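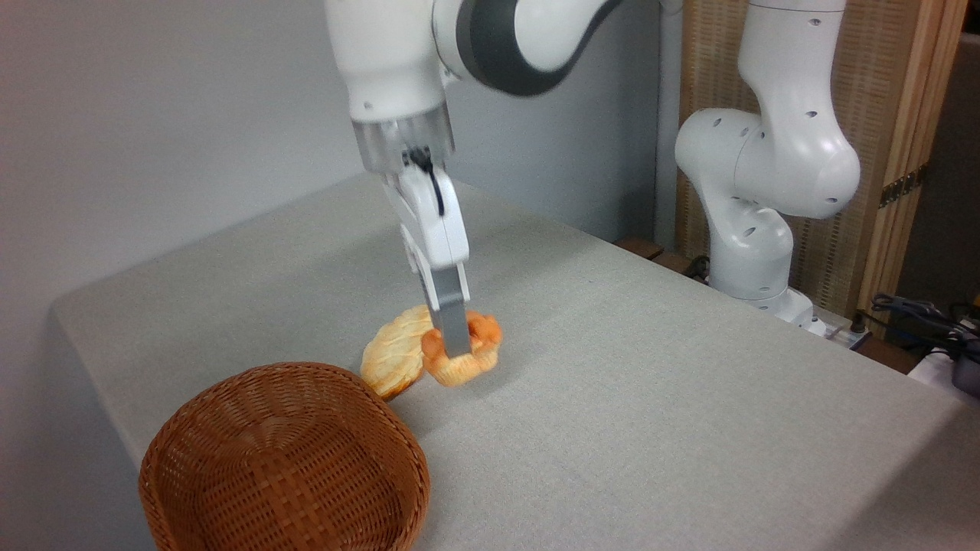 4.2 What people said about the bakery shelf

I should admit up front that I expected this part of the study to be dull. We'd put most of our planning into the price labels, and the bakery questions only got added to the Jaltside survey because there was half a page left over. Then the forms came back and I spent most of January reading what shoppers had scribbled in the margins.

The question was simple enough. We asked people when they decide to buy something baked - before they leave home, on the way in, or standing at the shelf. Of the 800 forms we handed out at the three Jaltside stores, a good number came back with more than one box ticked (my fault, the instructions were vague), so I've kept those out of the totals and used them only for the comments.

Among shoppers who gave a single answer, 68 percent said they decide at the shelf. The Pirneck survey, which we borrowed the wording from, got 65 percent for the same item. I was pleased with how close that is, though the Pirneck stores are smaller and put their bread right by the door, so I wouldn't lean on the match too hard.

Figure 3. Croissant-type and small bun-type items, the two groups used in the shelf question.

Splitting the answers by the groups in Figure 3 is where it got fun for me. People who mostly buy croissants talked about breakfast, and they talked about it a lot. They knew what time they'd eat, what they'd drink with it, and whether somebody else in the house would get to it first! The bun buyers wrote much less, and what they did write was mainly about color and size. One person just put "the bright ones" and left the rest of the box blank. I've coded that as appearance, but I did go back and forth on it.

We used the Bhatia scale for how strongly people felt about their choice, and I'm less happy with that part. It was built for bigger purchases, and asking a person how committed they are to a bun at eight in the morning gets you some odd looks. Several shoppers circled the middle number all the way down the page. I've left their answers in, but anyone reusing our data should check for this before averaging anything.

One more wrinkle: the Plasex trays went into the largest store partway through the survey, and they tilt the front row toward the shopper. We didn't note which forms came in before the change, so I can't separate the two periods. Section 4.3 uses the other two stores only.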